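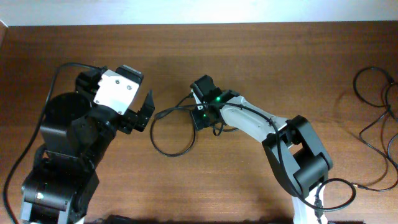
4. Looking after the table top

The Pernine table top is a piece of wood, and it will go on behaving like one for as long as you own it. It swells a little in November, shrinks a little when the heating has been on, and takes a dim view of being scrubbed in circles. Always wipe along the grain, which on a brown top like this one runs horizontally, parallel to the strip of white wall behind. Cables left lying in loops on the wood, as they are at the right-hand side, should be lifted before you start. Wiping round them leaves a very accurate map of where they were.

4.1 Weekly cleaning

1. Lift off anything that can be lifted. Sliding doesn't count as lifting.
2. Go over the surface with a dry cloth.
3. Follow with a damp cloth, well wrung out. If it drips, wring it again.
4. Dry at once with a clean cloth, working from one end to the other.

Note: Washing-up liquid is fine in small amounts. Anything sold with a picture of a gleaming oven on the bottle is not.

4.2 Oiling

Oil the top twice a year, or whenever water stops beading on it. The 148 ml tin of Jasano oil supplied with the table is enough for two coats, provided it isn't knocked over. Replacement tins are sold under part number 59.

1. Clear the table completely and clean it as in 4.1. Leave it overnight.
2. Rub down lightly with 400 grit paper, along the grain. Stop sooner than you want to.
3. Remove the dust with a dry cloth.
4. Put on a thin coat of oil with a lint-free cloth.
5. Wait 10 minutes, then wipe off everything that hasn't soaked in.
6. Leave for a day before the second coat, and another day before putting anything back.

Caution: Oily cloths can catch fire by themselves if left in a heap. Spread them flat outdoors to dry, then throw them away. This is the one part of the section we would like you to read twice.

4.3 Marks and dents

Pale rings usually fade after a fresh coat of oil. Dark rings have gone deeper and need sanding out, after which the whole top must be oiled or you will have swapped a dark patch for a light one.

Small dents can be raised with a damp cloth and a warm iron, held down for a few seconds at a time. Large dents are best regarded as yours.

Section revised 12 July 2025 by Girish Shakya. Oiling steps checked by Folke Forsberg, on his own table.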